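Havunlow Jewelry Box with Lift-Out Tray
by Brollby

Item group: Storage / Jewelry boxes
Color: reddish brown, white lining
Availability: in stock, ships from the Plestunell warehouse

The Havunlow is a tabletop jewelry box for someone who has outgrown a single dish on the dresser but doesn't need a full cabinet. It has a hinged lid, a divided lower section, and a separate shallow tray that sits inside when the box is packed up. Take the tray out and you can use the two pieces next to each other while you sort.

The lid stays upright when open. Necklaces go on the row of hooks along its upper edge, and the ends drop into the gathered pocket so they don't swing around when you close it. Short chains can go in the small compartments on the left of the lower section. We suggest one chain per compartment. Two fine chains in the same cell will knot sooner or later.
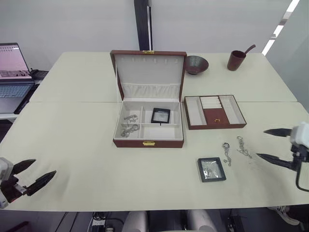
Bulky pieces belong in the larger middle area. Watches, wide cuffs and small display cases fit there, provided the case is no more than 3 inches on a side. Anything taller should be stored elsewhere, as it will press on the tray and keep the lid from closing.

The lift-out tray has padded ring rolls in the center and a long open compartment at each end. Slide ring bands down between the rolls until they hold. The long compartments are best for bracelets laid flat, brooches, or earrings still on their cards.

Details

Outside: reddish-brown covering
Lining: white throughout
Fasteners: gold-tone clasp
Width: 11 inches
Depth: 9 inches
Lid hooks: small, white, for light and medium chains
Display cases: not included, see Hayat display cases

Care

Dust the outside with a dry cloth. A slightly damp cloth is fine for marks, but wipe it dry right away. The lining shows makeup and metal polish easily, so let freshly polished silver sit out for 15 minutes before putting it back. Keep the box out of direct sun, which will fade the covering unevenly. 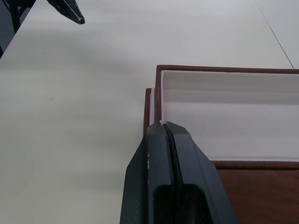
Can I use the tray on its own in a drawer?

The tray works fine by itself as long as the drawer is deep enough for your rings to clear the top. Measure the inside height of the drawer with your tallest ring standing in the roll. The tray has no lid of its own, so dust will settle on it if the drawer is opened often.

Shipping and returns

Orders placed before 3 p.m. leave the same day, except on Saturday. Unused boxes can be returned in the original carton. Please leave the paper packing between the tray and the lower section in place if you are sending one back.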